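Small thread about a fault that cost us a lot of time this month. Maybe it helps somebody who also works with two arms around one table.

1/ On May 9, 2018 our left arm stopped in the middle of a move. It was not a hard stop. It slowed down, waited, and then the controller wrote "protective stop" in the log. There was no contact with anything.

2/ We restarted and it ran fine for 58 cycles. Then the same stop, same joint. My first idea was a bad cable, so we changed the cable. It stopped again after 10 cycles.

3/ I read the whole log from that shift, 2787 lines. Very boring, but I found one thing -- every stop came shortly after the other arm changed its tool load.

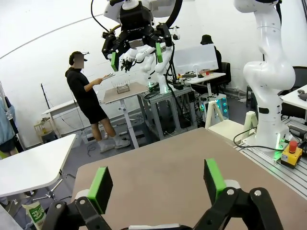
4/ Both arms took their payload value from the same settings file. It was my mistake from the Womis project, where we had only one arm and this was no problem. When one arm updated the value, the other one believed it was carrying 295 grams more than it really was.

5/ So the arm pushed a little too strong against a weight that did not exist, and the safety limit did its job. I am glad that we did not raise the limit. Somebody in the Banduvstead office suggested it on the first day, and I was tired enough to think about it.

6/ Now each arm has its own file, and the controller refuses to start if the two paths are the same. We also test both emergency stops before every shift -- by hand, one after the other, with a signature in the book.

7/ Still open: why the log shows the joint but not the payload value. I wrote to Mellusetti support and wait for an answer. If you know a setting for this, please reply here.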